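Morkmont Furnished Flats
Questions and answers for tenants

Home | The flats | Prices | Questions | Contact

Questions before and after you move in

Written by Mercedes Chávez, tenant office. Last changed in March.

We receive many of the same questions by e-mail, so I have collected them on one page. If your question is missing, please write to us and I will add it. The answers are valid for both our houses, Widell and Tsang, except where I say something different.
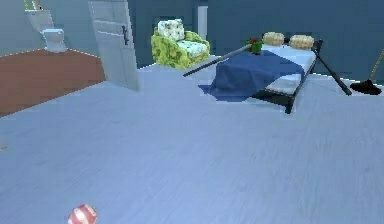 Reading time: 5 minutes

How many flats do you have?

There are 19 flats in total. The bigger part is in the Widell house, which has a lift. The Tsang house has three floors and only stairs, so please tell us in your first e-mail if stairs are a difficulty for you.

What is the shortest time I can rent?

Two months. For a shorter stay a hotel will be cheaper for you, and also less paper. The longest first contract is one year, and after this we can make it longer month by month.

Can I see the flat before I sign?

Yes, and I recommend it. Visits are possible from 10.00 until 16.30. If you are still in another country, we can make a video call from inside the flat and you can ask me to open every cupboard. Some people feel shy to ask this, but please do.

How much is the deposit?

The deposit is £500 for every flat, small or large. You pay it when you sign and not earlier. If somebody asks you for a deposit for one of our flats before you have a contract in your hand, it is not us, and we would be glad to hear about it.

When do I receive the deposit back?

Within two weeks after you give back the keys. We go through the flat together with you on the last day and write down what we find. You receive a copy of this list. For normal use we take nothing, for example small marks from chair legs or a curtain that has lost some colour. For a broken window or a burn in the worktop we take the price of the repair, and we send you the bill from the workman so you can see the amount.

What is included in the rent?

Water, heating, internet and the cleaning of the stairs. Electricity is included up to 3,000 kWh in one year. This is enough for most families. If you use more, you pay the difference at the same price that we pay. Council tax is not included, and you must register for it by yourself in the first weeks.

What is in the kitchen?

Plates, glasses, cutlery, two pots, one frying pan, a kettle and a toaster. We do not give sharp cooking knives since one unhappy accident, so bring your own or buy one in the town. A baking tray can be borrowed from the office.

Is there a washing machine?

In the Widell house every flat has its own. In the Tsang house there are two machines in the basement and you write your name on the paper at the door. Please do not wash after 21.00. The flat above the machines hears everything, and the people who live there are very patient but not without end.

How should I clean the floors?

With a soft broom and a mop that is pressed out well. Water which stays on a wooden floor goes into the gaps and lifts the edges. For the weekly cleaning we put a bottle of Lustier floor soap under each sink. One small cap in a full bucket is sufficient. More soap will only leave a grey film, and then you need to wash again with clear water. Please do not use a steam cleaner, also not on low power.

May my children play inside?

Of course, it is their home. We ask only that ball games and running stop at 20.00, because in both houses the sound goes down through the floor. A thick rug helps more than people think. We have several in the store room and you can take one without cost, as long as we still have them.
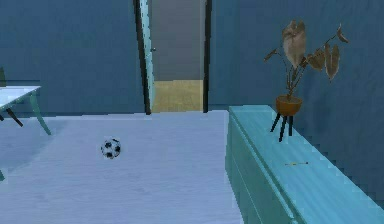 In the garden of the Widell house the evening limit is one hour later in summer. Bicycles and scooters may stay in the garden shed over night, but not in the entrance, where the fire officer wants a free way.

Can I bring a pet?

A cat, yes. A dog, please ask first, it depends on the flat and on the neighbours. Fish are welcome when the tank is of a normal size. For a cat or a dog we add one line to the contract and you pay no extra deposit.

Can I paint the walls or hang pictures?

Painting is possible if you send us the colour before and we agree. You do not need to paint it back when you leave. For pictures you may make small nail holes. For a heavy shelf please call us, as we know where the pipes are and you do not.

The heating does not work. What should I do?

First look if the valve on the radiator is open and if the clock on the wall shows the right time. After a power cut the clock often begins again at midnight and heats at the wrong hours. If this does not help, call the office. At night there is an emergency number on the inside of the flat door, for heating, water and lost keys.

I lost my key.

It happens. A new flat key is cheap, but if you lose the key to the house door we must sometimes change the cylinder, and this cost is yours. Many home insurances pay it, so read your policy first.

How do I end my contract?

Send a letter or an e-mail one full month before you want to leave. You will get an answer from me within two working days. If you get none, please call, as the message has perhaps not arrived.

Do you speak other languages?

In the office we speak English and Spanish, and on most mornings also French. The contract itself is in English. I can go through it with you slowly, paragraph by paragraph, and you may take it home before you sign.

Contact the tenant office | House rules | Back to the top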